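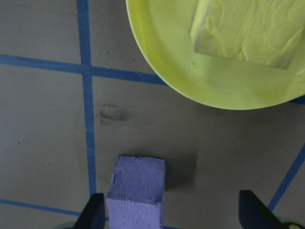
Grey bench with the blue tape grid, yellow-green plate.

Tuesday, December 25, 2018

Came in to do the feeds and stayed on to finish the sort from the Killero trip. Building cold, heating on its holiday setting. Tank room fine at 14 degrees.

Samples are the kick-net and sweep-net material from the upper arm of the reservoir, taken off the old Statano jetty and along the stony bank below it. Question is the same as it has been since March: are the killer shrimp (Dikerogammarus) only in the main basin, or have they got past the weir into the arm? Everything from the arm so far has been our native Gammarus, plus a lot of water hoglice.

Finished tubs 4 to 9 today. Total over the whole trip now stands at 1,082 amphipods, all looked at under the low-power scope. Three are not right for Gammarus pulex. All three came out of tub 7, the one from the jetty piles. They have the pair of raised cones on the tail segments, with spines on top, which is the thing to look for. One is a good-sized male, the other two are smaller and one of those has lost most of its antennae, so I would not want to hang anything on it alone.

I am calling them probable. They are in 70 per cent ethanol in the small vials, back row of the rack, red dots on the lids. Please don't tip them out to look again until the Sarker key has come back from the other building. The copy in this room is the older edition and the couplet on the cones is badly worded. I went round it twice and got two different answers for the same animal.

No live ones kept. Tub 7 went straight into ethanol on the bank, as did the rest.

Why tub 7 matters: the piles are the only hard surface in the arm where boats tie up. If these had turned up on the stony bank as well I would say they had walked or drifted in. Only on the piles looks more like a hull or a wet rope. Against that, the bank samples were thin. The water was high and we could not get to the bigger stones, so an absence there does not mean much. Need to go back when the level drops.

Mesh: the sweep net is 700 micron and I think we are losing the youngest animals through it. Tub 5 had plenty of adults and hardly a juvenile, and that seems wrong even for December. Next trip take the finer net as well and do both on the same stretch of bank. It will clog with leaf litter, so allow more time.

Labels: pencil on waterproof paper, inside the tub. Tub 8 was marked on the lid only, in pen, and the ethanol had taken half of it off. I worked out what it was from the field sheet but it could easily have gone the other way.

Kit: waders and nets from the trip were hung up damp with the others. I have taken them down, put them through the hot soak (45 degrees, fifteen minutes) and hung them on the far rail. They must not go to any other water until they have dried right through, and that includes the felt-soled pair. The bucket with the split rim is no good for the soak any more, it leaks on to the floor.

The Acharya traps are still down at the inlet. They were due up last week. Bait will be long gone but they should still hold animals, and with the jetty result I would like to see what is in them before anyone resets them. Line on the third one was fraying at the knot.

Tanks: fed alder leaf to all. Tank 2 has a moult floating and one dead, removed. Pump on tank 6 noisy again, gave it a clean, quieter after.

To do
Get the newer key back and run all three vials through it
Photograph the tail segments of the male, side and top
Ring about a boat for the inlet traps
Order ethanol, down to the last bottle
Copy the counts off the bench sheets into the spreadsheet, tubs 1 to 3 are in, the rest are not

Lights off in the scope room, alarm set at ten past four.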